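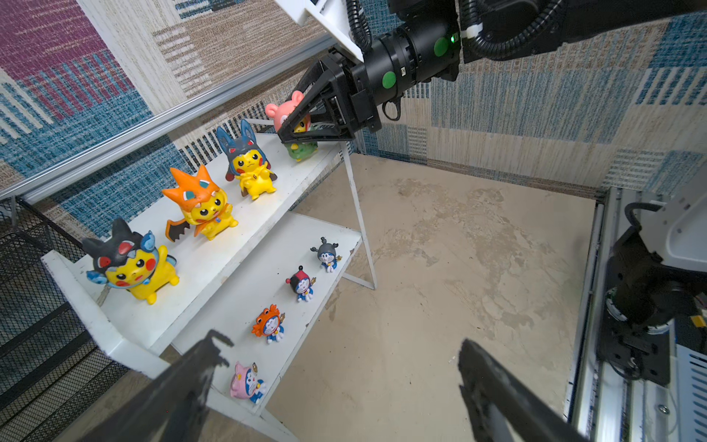
Shelf, upper and lower boards.

October, mail migration off Urnen

Moved the last batch of shared mailboxes from Urnen to Venter. 92 in the batch, 12 stuck at "finalizing". The move log shows the same lock timeout on each. Raised the timeout from 60 to 300 seconds and resumed; 11 completed, one still open.
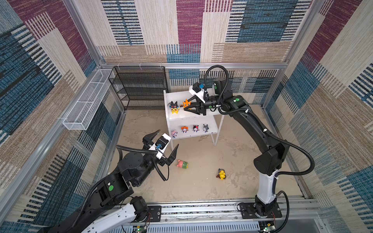
Both arms and the shelf, from above.

Remaining one is the Ranley archive. Corrupt folder permissions, inherited from the old public folder tree. Exported the ACL, stripped the orphaned SIDs, requeued it. Transport on Urnen stays up until Sivden stops relaying through it.

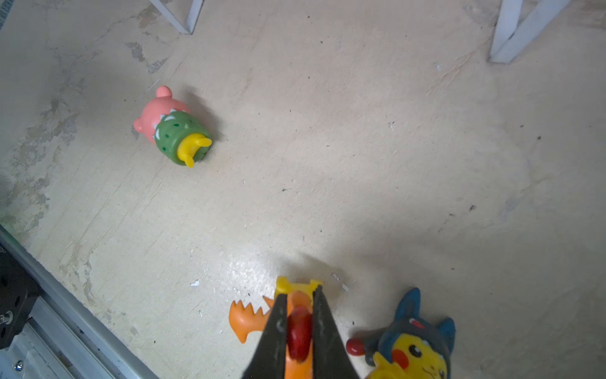

Still to do

Repoint the Sivden connector. Check the queue before dismounting anything.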